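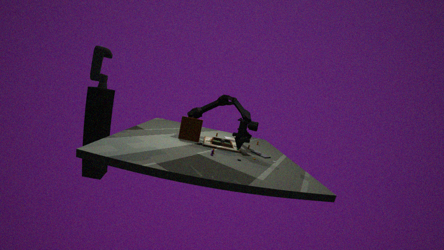
How much does it cost to get a bike fixed at the Gramden repair sessions? The labour is free and you pay only for parts, at the price we paid for them.

PRESS RELEASE
For immediate use
2 Aug 2022

Free bike repair sessions to carry on through winter in Gramden and Perkum

Gramden Cycle Workshop will keep its free repair sessions open right through the colder months, after a busy spring and summer at both sites. New stand in Perkum. Longer evening hours in Gramden. Funding from Mengal Housing Trust, confirmed last week.

The workshop has fixed 719 bikes since it opened its doors to the public in April. Most of them were in for the usual things – brakes, gears, punctures, a back wheel out of true. Of those, 197 were childrens bikes, a good many brought in during the first fortnight of the school holidays.

"We thought it'd be quiet," said Zubaida Kiani, workshop manager. "We had a pile of inner tubes that was meant to last till autumn and it was gone by the middle of May. So we ordered again and that went too. People have had bikes sitting in sheds and stairwells for years and all they need is a cable and half an hour."

What is changing

The Gramden site, behind the old Grultow carpet showroom, stays open at its current times and adds two evening sessions a week. These start at six and run until the last bike is done or until half past eight, whichever comes first. Please don't turn up at quarter past eight with a tandem.

The Perkum site moves from the library car park to an indoor unit on Station Parade. Same mechanics, same tools, a roof. There will be a second work stand, so two bikes can be looked at side by side and waiting times should come down. Step free from the street. Toilet on site, key from the desk.

Both sites will take walk-ins. Bookings are only needed for bottom brackets, wheel building and anything on a cargo bike, where the job can take up most of a session.

Learning to do it yourself

Starting next month there will also be a beginners' course in Perkum, 4 sessions long, open to anyone over fourteen. It covers punctures, brakes, gears and a basic safety check. Bring your own bike if you have one, borrow one of ours if not. Places are free but limited and the last course filled up in a day.

Jadwiga Kołodziej, who leads the course, came to the workshop herself as a customer with a snapped chain.

"I'd been paying a shop every few months for things I can now do on the kitchen floor," she said. "The first puncture took me an hour and a half and I got the tyre on backwards. Doesn't matter. The second one took twenty minutes. I'd like more people to get to the second one."

Course members keep a small kit at the end – tyre levers, patches, a multi-tool. Paid for out of the Mengal grant.

Old bikes wanted

The workshop is short of adult frames, medium and large. Rust is fine. Missing wheels is fine. Cracked frames are no use to us and will have to go for scrap, so please check round the head tube and under the seat before you carry it across town.

Donated bikes are stripped, cleaned, and either rebuilt for sale at a low price or broken down for parts. Families referred by local schools get a child's bike at no cost, and can swap it for a bigger one when it's outgrown.

Daniyal Malik, of Mengal Housing Trust, said: "A lot of our tenants work shifts and the first bus out of Perkum doesn't get them there on time. A working bike does. We were glad to be asked, and the sums involved are small next to what we spend on parking every year."

The grant covers rent on the Perkum unit for 2 years, plus parts, insurance and the wages of one extra mechanic. Maximiliano Alcaraz took up that post last month and will be in Perkum for most sessions. He speaks Spanish and English and is happy to look at e-bikes, brakes and tyres only. The workshop does not repair batteries or motors at either site, and can not charge batteries on the premises.

Lights and locks

With the evenings drawing in before long, there'll be a lights check at every session from now on. Two minutes at the desk, no need to queue for a stand. Basic front and rear sets will be on sale at cost. Frame marking is free and takes a little longer, bring some proof of address.

Locks – we get asked a lot. We can't recommend a make but staff will show you how to lock both the frame and the back wheel with the one you've got.

Before you come

Give the bike a wipe down if it's muddy. Take off panniers and child seats where you can. Under-sixteens need an adult with them for the first visit, after that a signed form will do. Forms at the desk.

Dogs welcome in Gramden, not in Perkum, sorry, landlord's rules.

ENDS

Notes to editors

Gramden Cycle Workshop is a not-for-profit repair and training workshop serving Gramden, Perkum and the villages inbetween.

Zubaida Kiani and Jadwiga Kołodziej are available for interview, mornings best. Reporters are welcome at any session but please ring ahead if you want to record, as the compressor is loud and we can turn it off for a bit.

Press contact: Tahira Kakakhel, Gramden Cycle Workshop. Messages can be left at the workshop desk during opening hours and will be answered the same day.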